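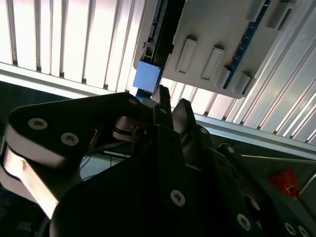

Manon Caron objetou, na discussão da versão preliminar, que a vida útil declarada pelos doadores raramente coincide com a registrada nos inventários, e que a amostra deveria ser ponderada por ano de aquisição. A ponderação foi adotada na presente seção.

4.2 Reaproveitamento de computadores de mesa em escolas municipais

Foram analisados 2.090 registros de baixa patrimonial do município de Atau, dos quais 500 continham informação suficiente sobre o destino do equipamento.

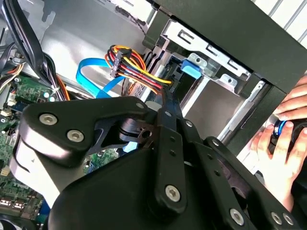
A decisão de descarte depende menos da idade do bem do que do custo de triagem. Nos contratos examinados, a triagem é remunerada por unidade, sem distinção de modelo. Gabinetes do tipo torre, que dão acesso à placa-mãe pela lateral aberta, foram agrupados em categoria própria para o cálculo do tempo de inspeção. 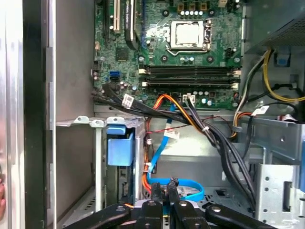
Figura 3. Placa-mãe com processador no soquete e placa de expansão instalada.

O programa Grirkia prevê a substituição de componentes somente quando o lote ultrapassa 1.000 unidades, limite que exclui a maioria das redes de pequeno porte.

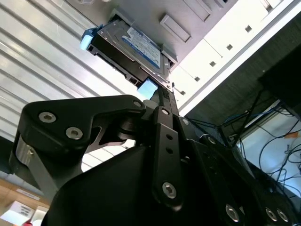

Para Solange Perron, o limite deveria ser revisto, pois os lotes menores acabam armazenados por prazo indeterminado e perdem valor de revenda. Os dados de Atau são compatíveis com essa leitura, embora não permitam isolar o efeito do armazenamento.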